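Can a robot sweep up after dinner yet?

Last updated: 5th May

I have a thing about crumbs. Ask anyone who has eaten at my table. I can live with a pile of laundry on the chair for a week, but if there's toast on the floor I will get up in the middle of a conversation and go find the brush. So when people ask me which chore I'd hand over to a machine first, they expect me to say ironing or the bathroom, and I always say sweeping up. With a brush and a dustpan, I mean. I already have one of those round vacuum things and it's fine (it also eats socks), but it doesn't do tables, and it doesn't do half a bread roll.

I've been reading up on this since January, when I got through a long, cheerful brochure from a company called Rostaler that promised me a home helper "soon." I wrote to ask what soon meant and got a very nice reply with no date in it. They did give me a price of sorts: a deposit of $1,000, for a machine that so far folds towels. Only towels! I love a folded towel, but come on.

Anyway, sweeping. Think about what your hands do. One holds the pan flat and keeps it from sliding off. The other one pushes, and it's constantly changing how hard it pushes, because a crumb wants a flick and a sponge wants a shove. Then you tip the pan over a bag, and the bag is the worst part of all, a floppy thing that folds in on itself the second you look away. I timed myself on a dirty kitchen table last week and it took 47 seconds, including a walk to the trash can. I didn't think about any of it.

For a robot every bit of that is a decision. Which hand takes the brush? Is the lip of the pan really touching the table or hovering a hair above it, so that everything rolls underneath? And if there are two bags, what goes where?

The setups people use to work on this are smaller than I'd imagined. I had pictured a whole fake kitchen. What you get is a table with two arms and a few bits of mess on a brown mat, bread rolls and pieces of yellow sponge and so on, with a trash bag at either end and the dustpan waiting in the middle.
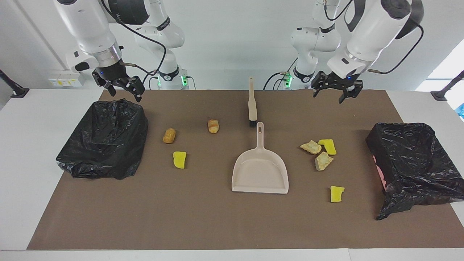
What I think is hard (and what isn't)

Picking up a bread roll looks very doable to me. It's a good size for two fingers, it has some give, and if you squeeze it too hard, well, it's trash. I'd guess an arm could drop rolls in a bag all afternoon. Same with a chunk of sponge.

The cracker kind of thing worries me more. Pinch it wrong and you've turned one piece of trash into thirty, and now you do need the brush. And a brush standing up on its bristles is easy to knock over, I do it all the time. Then there's holding it. A two-finger grip on a long handle is going to want to twist when the bristles drag on something. Try sweeping with just your thumb and one finger on the handle and you'll see what I mean – it's horrible.

I put this to a friend who used to work the line at Edholm, where they pack shelf brackets, and she laughed at me. According to her, the machines there were brilliant as long as every bracket came down the belt the same way up. The cleanup at the end of the shift was people with brooms. Every single shift, for as long as she was there. The plant over in Ukstead was newer and fancier, and they had people with brooms too.

I find that sort of comforting and sort of annoying.

So, yet or not yet?

Not yet, for my house. I've watched plenty of clips by now, and my rule is that I don't count the sped-up ones. Played at normal speed, a lot of these tidy-ups take longer than the meal did. That bothers me less than you might think, though. The dishwasher takes forever and I don't stand there tapping my foot. If a pair of arms wanted to spend the whole evening chasing crumbs around my table while I watched TV, I'd let them.

What I'd need is to trust it with the bag. One torn bag with coffee grounds in it and we're done, it's going back in the box.

For now I've bought a new dustpan, a Hoarau with a rubber lip, and it's the best thing I've spent money on all year. The crumbs go in on the first push!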